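A Visit to the Rellelen Open Day, Dirkusgate
Posted November 9, 2021
By Glykeria Lambrakis

I had been meaning to get over to Dirkusgate ever since my old colleague Mihret Kumsa took a job there, and when the invitation to the Rellelen open day dropped into my inbox I said yes before I had even looked at the trains (which were dreadful, two changes and a bus, but never mind). Rellelen teach robots to do small household and packing jobs by having people show them how, and I have been curious about it for years without ever seeing it done.

We were a group of 19, a real mixture. There were a couple of teachers, some people from a packaging firm called Economou who asked very sharp questions about speed, and a retired watchmaker who I sat next to at lunch and could happily have talked to all afternoon. Coffee and rather good almond biscuits to start, and then Mihret took us through to the big room at the back.

The first thing we saw was Ender, the two-armed robot they are proudest of. You don't programme it in the way I had imagined. One of the team sits at a pair of handles a few steps away, and whatever the handles do, Ender's arms do too. She used it to lift a cup off a saucer and put it down again, over and over, with tremendous patience. Each go is saved, and once there are enough of them the robot has a try by itself. Mihret said that for a simple lift they like to have 100 goes, and for anything with paper or cloth it is more like 1000, because paper never sits the same way twice!

Then we were allowed a turn. I was hopeless. The handles are lovely and light, but your eyes and your hands seem to belong to two different people for the first few minutes, and I knocked the cup straight over. The watchmaker, of course, picked it up at his first attempt and got a round of applause.

After lunch came the part I enjoyed most, which was the teaching by hand. No handles at all this time, and no robot in it either. A person simply does the job with their own two hands at an ordinary counter, with the camera up at head height, and the recording goes in with all the others. The jobs are the sort of thing you would never think twice about, like sorting little packets or handling folded cards and clear plastic boxes.
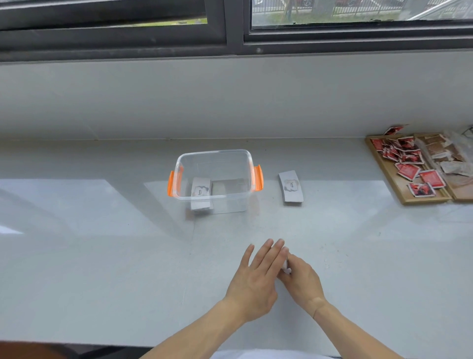
I asked Mihret whether people get bored, and she laughed and said everyone does, so they swap jobs every 12 minutes and keep the radio on. She also told me that the people who rush are less use than the people who dither, as long as they dither in a natural sort of way. The moment somebody starts performing, with big stiff movements, it is no help to anyone. I found that rather cheering, being a ditherer myself.

The Economou people wanted to know when a robot would be able to manage folded card as neatly as a person does, and I liked it that she wouldn't give them a date. There is a new round of teaching starting in January, and they are hoping to have Ender working with paper by the end of it, but she was careful to say hoping.

If you fancy going yourself, there will be another open day once that round is finished. Write to them early, wear comfortable shoes, and do have a go on the handles even if you feel silly. I missed my bus back and had to wait in the drizzle, still moving my hands about in my coat pockets as if there were a cup at the other end.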